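Kristiansen opens expanded acoustic panel line at Peltia plant

Media release
October

Kristiansen, a manufacturer of interior acoustic products, has commissioned an expanded production line for its Candus range of wall and ceiling panels. The line is installed at the company's Peltia plant and replaces a batch process that had been in service since the range was introduced.

Candus panels are made from recycled polyester fibre, thermally bonded without added resin. The fibre is carded, cross-lapped and passed through a dual-zone oven, then calendered to final thickness. Under the previous arrangement, oven and calender were separate stations and blanks were moved between them on racks. The new line runs the two operations in sequence, which allows tighter control of density across the full width of the sheet.

Density variation is the main cause of colour mismatch in dyed fibre panels. It also affects absorption in the lower speech frequencies, where most complaints about open-plan offices and classrooms originate. Kristiansen has revised the factory tolerance for the range accordingly, and the revised figure will be printed on the data sheet supplied with each order.

"Specifiers have asked us for consistency between deliveries more often than they have asked for a higher rating," said Ulla Brekke, product manager for Candus. "A fit-out is rarely supplied in one shipment. If the second delivery doesn't match the first, the installer finds out on the wall, and by then the programme has been lost."

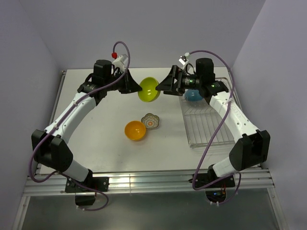

Two arms over a white work surface, with grippers meeting above the far half.

The expanded range comprises 4 thicknesses and will be offered in square-edged and bevelled formats. Panels can be fixed with adhesive, mechanical clips or a concealed rail – the rail being the recommended method for ceilings and for any wall where access to services is required. Cut-outs for light fittings, sprinklers and switch plates can be made at the plant from the customer's drawings or on site with a standard utility knife.

Minimum order quantity for stock colours remains 200 panels. Custom colours are available on application and are subject to a longer lead time, as the fibre is dyed before carding.

The first project to be supplied from the new line is the Wivura library and learning centre, where the panels will be installed across 2 reading rooms and a ground-floor meeting area. The acoustic brief calls for a short reverberation time in the children's section and a slightly livelier response in the meeting area, which will also be used for recitals. Both conditions will be met with the same panel at different air gaps.

Offcuts from trimming are shredded and returned to the fibre blend at the Peltia plant. Kristiansen also accepts clean, unpainted Candus panels removed during refurbishment, provided they are palletized and free of adhesive residue.

Existing product codes are unchanged. Orders placed before the changeover will be filled from current stock unless the customer requests otherwise – requests should be made in writing and quote the original order number. Samples and installation guides are available from the Kristiansen sales office.

ENDS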